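Workshop Notebook: Finish Trials, Reading Room Tables
December
Entered by Na-rae Ban, Bornavau Furniture Workshop

This entry continues the record of the finish trials for the Closlow reading room. It covers the second round of sample boards and the decisions taken at the bench review with Gilberto Tello and Carmela Monti. Job number 1664 applies to all materials listed.

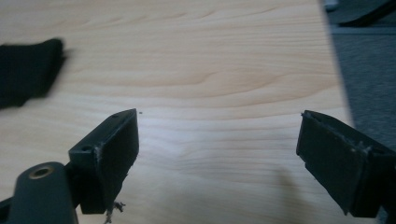 1. Condition of the sample boards

The boards from the first round were brought back from the drying rack and read against the control board. Set A (water-based topcoat, three coats) has kept its color well. Set B (hardwax oil, two coats) has moved toward yellow, most clearly on the boards stored nearest the window. Set C (shellac under water-based topcoat) is the warmest of the three, and the client's representative has already said that warm tones are not wanted.

G. Tello noted raised grain on four of the Set A boards. The cause is most likely the first coat, which went on over wood sanded to 180 grit without a damp wipe beforehand. The second round will be wiped, left overnight, and sanded back lightly with 220 before any finish is applied.

2. Sheen

The specification from Closlow asks for "satin" and gives no gloss reading. Our meter was used on Set A at 60 degrees. The boards averaged 20 units after a full cure, with a spread wide enough to be noticed by eye when two boards were laid side by side. C. Monti believes the can was not stirred to the bottom before the last coat. The flattening agent settles quickly in this product, and the record sheet does not show who stirred it or when. A line for stirring has been added to the sheet.

Side light remains the concern. The reading room has tall windows on one long wall, and readers will sit facing them for much of the day. The second round should be judged under the raking lamp as well as under the overhead tubes. Please do not approve any board from the overhead light alone.

3. Stain resistance

Test spots were set on Sets A and B: water, black coffee, hand sanitizer, and blue ink. Each spot was covered with a watch glass. Times and results are on the loose sheet clipped inside the back cover. In brief:

Water: no mark on either set.
Coffee: no mark on A, faint ring on B.
Hand sanitizer: slight softening on A, recovered by the next morning. Dull patch on B, not recovered.
Ink: stain on both. The stain on A could be reduced with a damp cloth and mild soap.

The sanitizer result weighs heavily against the oil. T. Rusu asked whether a third coat of oil would change it. One board has been set aside to find out, but the schedule should not wait for the answer.

4. Edges

Edge wear was not part of the original plan and should have been. The drawing shows a 2 mm radius on all top edges. At that radius the topcoat thins noticeably, and the rub test broke through on the corner of board A3 well before the face showed any change. O. Marras will ask the designer at Chauke whether a larger radius is acceptable. Until there is a reply, second-round boards are to be made with both edges, one on each long side.

5. Materials and stock

Topcoat: 13 liters on hand, all one batch. Enough for the samples and for the first group of tables. The batch number is to be copied onto every sheet.
Abrasives: 220 discs are low. Order placed with Numon.
Tack cloths: discontinue. Use the vacuum and a damp microfiber cloth.

6. Open items

Reply from Chauke on the edge radius (Marras).
Third-coat oil board, sanitizer test (Rusu).
Written definition of satin, with a gloss range, for the client to sign (Ban).
Raking lamp bracket is loose at the wall and needs a longer screw (Tello).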